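I've read a lot of robot safety rules over the years, and most of them put me to sleep by page 3. So when Jurgita Vaher at Ornberg handed me the house rules for their hand-held gripper work, all 5 pages of them, I figured I'd skim it over coffee. I ended up missing my bus!

The rule that got me is the dullest one. Before anyone records a thing, they open the fingers all the way, hold still, and look the joints over. Loose screw? You stop. Worn pad? You stop and write it in the log (a real paper log, with a pen on a string). Jurgita says people grumble for a week and then do it without thinking. 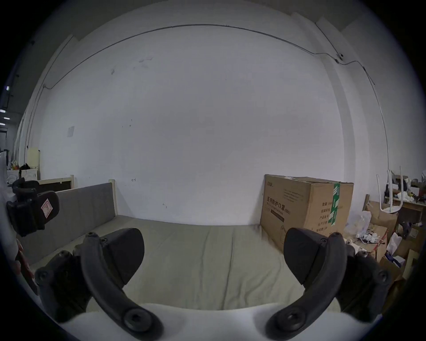
*Fingers wide open, with the bed beyond.*

Then there's the room rule, which started a proper argument while I was there. Povilas Mägi wants rooms left as they are, boxes, cables and all, on the grounds that homes are messy. Jaanus Laur wants every walking path cleared first. He tripped in June and will tell you all about it. The written version sides with Jaanus on floors and with Povilas on everything else, and both of them still think they lost.

I asked how long the check takes. Thirty seconds, if you don't chat. I chatted, so mine took a good deal longer, and I still forgot to initial the page. Jurgita handed me back the pen.

The next draft goes to the Stosside office for comments, and Povilas already has a page of them.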